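Open Day at the Prostport Workshop

Photos and notes by Tayla Fairweather

On March 22, 2018 we opened the doors of our robot workshop in Prostport to the public. We expected maybe 1,000 people on a good day, and at the end the counter at the gate showed 1,428. Thank you to all who came, also to those who waited long at the entrance.

I put the pictures in the order of the tour. Most guests began in the hall and finished with the two-arm station, which was my favorite already in January, when we first tried the program for the visitors.

For the families from Skorport: the bus at the side gate was free, and we hope to have it again next year. The company Moynihan gave us the chairs and the coffee -- some 675 cups, if I read the list well.

Two-arm station

Both grippers are open in front of a black tote bag with orange-brown handles. Soft things like this are harder for a robot than a box, and many guests asked about it. The zipper pull is very small compared with the fingers. 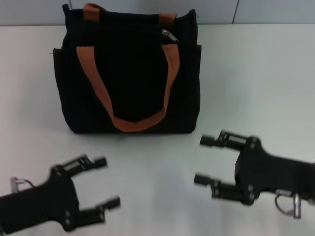
More pictures

The full set will be at the front desk of the Nuremness office. If you took photos yourself, please bring them on a memory stick and we will add the best ones to this page -- with your name, if you wish it.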